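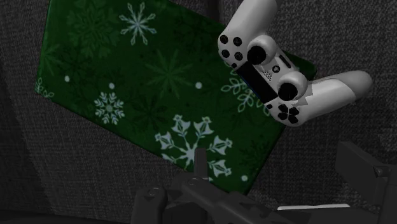
Snowflake pattern on green, laid over dark grey fabric.

Section 4: Setting up your club and first round in Noltov Match Centre

Read this section once your league has sent you a club code. It covers entering teams, loading the fixture, naming a side for match day and recording a player who leaves the ground for an injury check. Live scoring is covered in Section 5.

You will need:
Your club code (six letters, sent by the league registrar)
A tablet or laptop with the Noltov program installed
The player list for each team, with dates of birth
The ground names as the league spells them

Note: This section applies to football and netball clubs. Cricket clubs use a different team sheet. See Section 9.

4.1 Enter the club code

1. Open Noltov and choose Set Up from the top menu.
2. Type the club code in capitals and press Next.
3. Check the club name and colours on the next screen. If they belong to another club, press Back and type the code again.
4. Choose the season. The program offers last season first, so change it if you are starting a new one.
5. Press Save. Wait for the green tick beside the club name before you close the screen.

If the tick does not come up, you are probably offline. The code is kept on the device and will be checked the next time you connect. You can add teams in the meantime but you cannot load a fixture.

4.2 Add your teams

1. Go to Teams and press Add.
2. Pick the grade from the list. Grades are set by the league and can't be typed in.
3. Give the team a short name of no more than 11 characters. This is the name that shows on the scoreboard.
4. Add the coach and the team manager. Each needs an email address.
5. Press Save, then repeat for the next team.

To load players from a spreadsheet, save the file as CSV and choose Import. The columns must be in this order: family name, given name, date of birth, jumper number. Leave the jumper number blank if you hand jumpers out on the day.

Note: A player can be on the list of more than one team. The program checks age limits when you name the side, so an under-age player will not be stopped at this point.
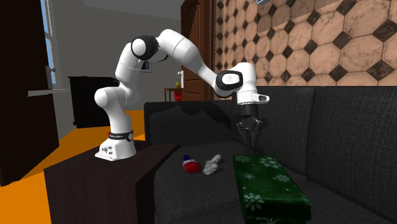 4.3 Load the fixture

1. Go to Fixture and choose Load from League.
2. Tick the grades you want. All grades are ticked to begin with.
3. Press Load. A large league can take a few minutes.
4. Look through the first three rounds and compare them with the printed fixture.
5. If a ground is shown in red, the program does not recognise the name. Press on it and pick the right ground from the list.

Matches at Skutomholm Oval appear twice in some older fixture files, once under the oval's name and once as Skutomholm Reserve. Keep the Oval entry and delete the other.

Byes show as a grey line. Do not delete them. If you do, the ladder will be a round out from then on and you will have to load the fixture again.

Caution: Loading the fixture a second time replaces any start times you have changed by hand. Write them down first, or use Export to keep a copy.

4.4 Name the side

1. Open the match and press Name Side.
2. Tick each player who will take part.
3. Mark the captain with C and the vice-captain with V.
4. Put the bench players in the order you want them printed.
5. Press Check. Any player who is suspended, over age or not registered is listed at the bottom.
6. Fix the list and press Check again until nothing is listed.
7. Press Lock. The opposition can now see your side.

The side must be locked 30 minutes before the start. After that time only the ground manager can change it, using the PIN on the match day card.

4.5 Record an injury check

Use these steps when a player comes off to be looked at by the trainer.

1. Press the player's number and choose Off, Check.
2. Enter the reason. Head, Blood and Other are the choices.
3. Hand over to the trainer, who enters the result on the same screen.
4. If the result is Cleared, the player goes back to the bench list.
5. If the result is Not Cleared, the number is greyed out for the rest of the match.

Caution: The program does not decide whether a player is fit. It keeps a record of what the trainer enters. Follow your league's own rules on head knocks, and if in doubt keep the player off.

A Not Cleared result for Head also puts a hold on the player's registration. The club secretary lifts the hold under Players, Holds after the medical form has been attached. The form must be a PDF or a photo.

4.6 Messages you may see

Message 30: The side is not locked. Go back to 4.4.
Message 49: The grade is full. Ask the league to open another place.
Message 11: Two players have the same jumper number. Change one of them and press Check.

If you see any other message, write down the number and restart the program. Scores already entered are saved.

4.7 Limits

One club can hold 1,725 player records, including past players. When you reach the limit, move old records to the archive under Players, Archive. Archived players keep their games tally and can be brought back.

Section checked by Zohreh Rezaei, October 25, 2019.

Next: Section 5, Live scoring with one or two scorers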